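19 June 2026

Whiteboard cleaner trial, Tokasden room, continued.

Flolier's sheet still says their fluid "restores any board to new." I don't believe it, and after today I believe it less. Wrote the same line on 11 patches with the old black markers, left them overnight, wiped each one 7 times. Plain water did almost as well as the fluid on the fresh patches. On the ghosted corner neither did much.

The Gider board is the problem, I think. Surface is worn through in the middle and ink gets into the scratches. No fluid fixes that. Hafþórsson quoted 490 for a new one, delivery in August, and that doesn't include taking the old one down. Check whether they mean per panel.

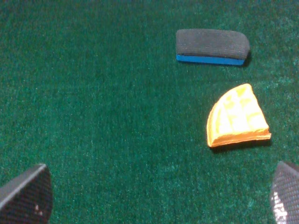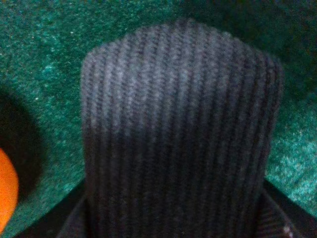
Ribbed gray fabric in both; blue strip along the base in the first.

Also not convinced the cloth matters as much as the forum people claim. Dry microfiber, paper towel, felt: could not tell the patches apart afterward without looking at my labels. Should have had someone else label them.

To do: repeat with a 36 hour wait. Use one new marker and one old. Stop pressing harder on the patches I expect to fail (patch 4, I'm fairly sure I did). Don't order more fluid until then.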